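Visit report: Gindgate preparation and reset hall, November
Filed under: workplace automation, site visits

The Gindgate site belongs to Bavum, a contract service company that cleans, resets and restocks small shared kitchens for serviced apartments and office floors. I went in November to look at how two-arm cells have been introduced into a job that was done entirely by hand until last spring, and at what the staff now do with their shift. My host was Zdislava Tichý, who runs operations on the hall floor. The visit started at 8:30 a.m. and finished a little after 3 p.m.

Test cell, kitchenware layout
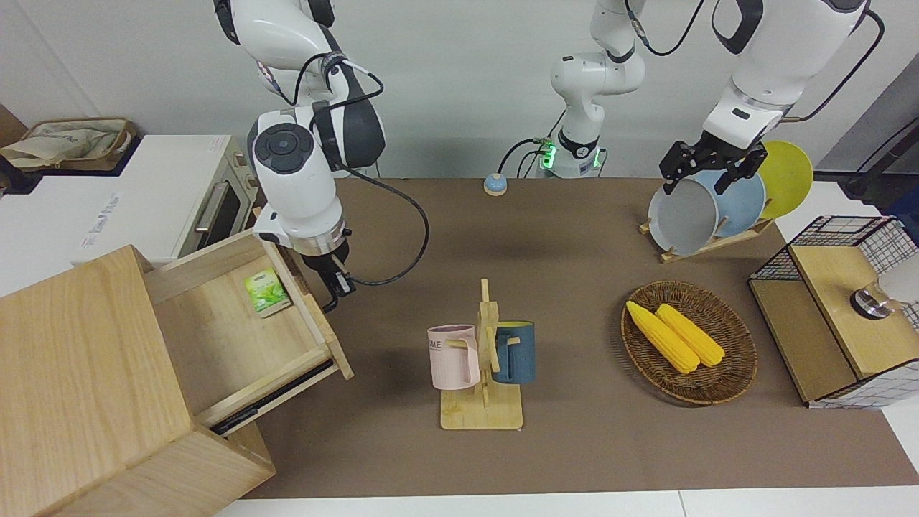
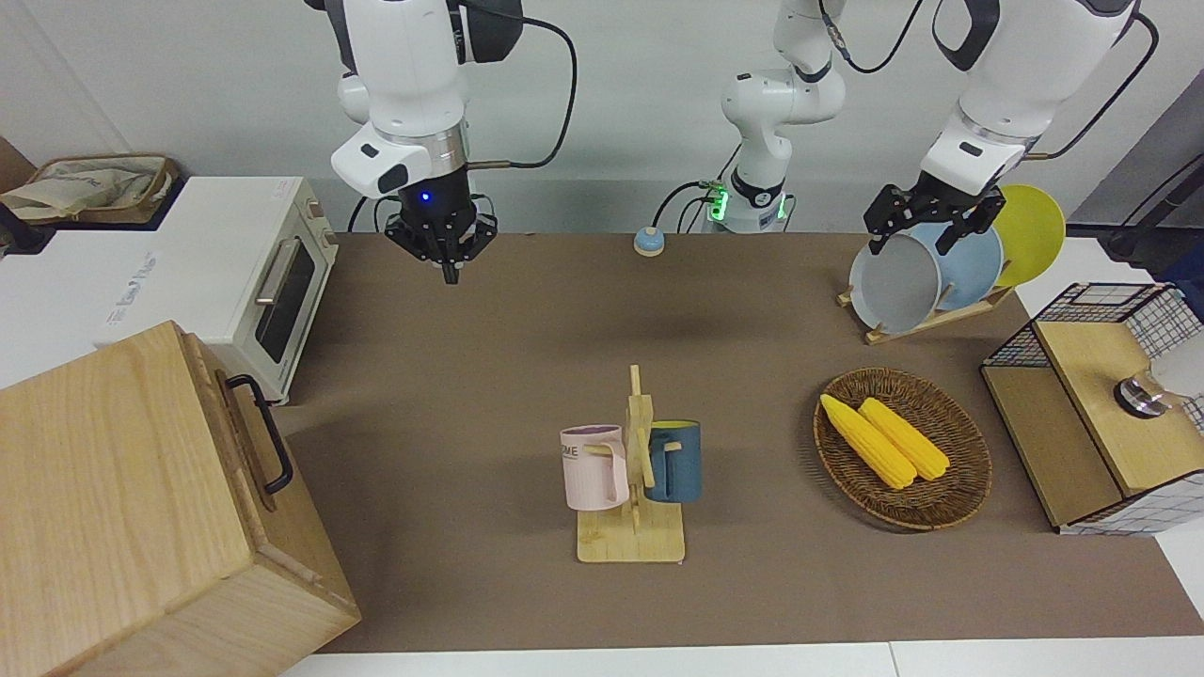 The first question I put to Tichý was how the work is divided between the cell and the person assigned to it, and the answer takes up most of this report. Bavum does not assign a person to an arm. It assigns a person to a layout, meaning a fixed set of objects and the places where each one belongs. The kitchenware layout is a typical one: plates upright in a dish rack, two mugs on a mug tree, corn cobs in a wicker holder, all on a brown surface in front of a toaster oven. The left arm works the rack side, where its gripper closes on the gray plate, and the right arm covers the side with the wooden cabinet. The operator who owns the layout decides which items may be moved, in what order, and how far off its mark an item can stand before the cell has to stop and ask.

That ownership is written down. Each layout has a sheet, kept both on paper and in Ivell, the scheduling software the hall uses. A sheet lists the items, the permitted grasp for each, the stop conditions and the name of the current owner. Gindgate had 14 active layouts when I visited. Changing a sheet requires the owner and one other trained operator. Under the earlier procedure a change went through the engineering office in another building and took several working days. A simple change now takes less than one shift.

Staffing

Headcount on the hall floor has not changed since the cells came in. The mix of tasks has. Before, an operator unpacked a returned kit, wiped and inspected each piece, set it out against a photo card, and repacked it. Unpacking and inspection are still manual. Setting out is done by the cell on the layouts that have been released, and repacking is split: the cell handles rigid items, and a person handles bags, cloth and anything with a loose lid.

Inspection has become a larger share of the day. Several operators told me they prefer this, and two told me they do not. The complaint was specific. Setting out used to be the part of the shift when people talked, and inspection is done standing alone at a lit bench. Tichý has since moved four of the benches so that they face each other in pairs. She considers the matter half solved.

Pay grades were revised at the same time. There is a layout owner grade between operator and shift lead. Moving up to it takes 14 hours of classroom time and a supervised period on the floor, after which the candidate writes a sheet for a new layout from scratch. I read three of these. They vary a good deal in style. One ran to nine pages and specified handle orientation for every mug. The reviewer had sent it back with a request to allow any orientation the gripper could reach.

Throughput and stoppages

I was shown the Ivell log for the previous month. It recorded 2000 layout cycles across all cells and 693 stops. Of those stops, 455 were cleared by the layout owner at the cell, and the rest were passed to maintenance or ended with the kit being set out by hand. Tichý does not use stops per cycle as a performance figure for individuals, and she was firm on that point. In the first weeks it was displayed on a screen above the aisle, and operators began clearing stops without recording a cause. The screen now shows the queue of waiting kits and nothing else.

Recorded causes fall mostly into the categories you would expect: item out of position, item missing, grasp refused, cable caution. The last one refers to the external cables on the arms. Owners are asked to check cable slack at the start of the shift and after any change to the height of the arms. It is a two-minute check and it does get skipped, according to the log.

Plates generate more discussion than their share of the stops would suggest. A plate standing in a slotted rack has to be gripped by the rim and lifted close to vertical, and a rack that has shifted by a small amount changes the angle. The hall tried screwing the racks down. Owners objected that they could no longer clear the surface for wiping, and the screws came out again. The current solution is a printed outline under each rack, which the owner lines up by eye.

Maintenance

Bartoš, an outside firm, holds the maintenance contract and has one technician on site during the day shift. Gripper finger replacement used to be reserved to Bartoš. Since September it can be done by a layout owner with the cell locked out, using a torque driver signed out from the cage. The technician I spoke to supported the change and would like to extend it to wrist cable covers. Bavum's safety office has not agreed — the lockout procedure for that part of the arm is still being rewritten.

Night shift has no technician. A stop that the owner cannot clear after 10 p.m. means the cell stays down until morning and the kits go to the manual tables. The night lead described this as acceptable in quiet weeks. In heavy weeks it puts operators back on setting-out work with fewer tables than before, as six of the old tables were removed to make space for the cells. This was the one point on which night and day staff gave me clearly different accounts, and I would want to see the night logs separately before drawing anything from it.

Items to follow up

Night shift logs, by cell and by hour.
Text of the revised lockout procedure when released.
Whether the paired inspection benches will be extended to the second aisle.
Copy of the layout sheet template, current revision. Tichý has promised to send it.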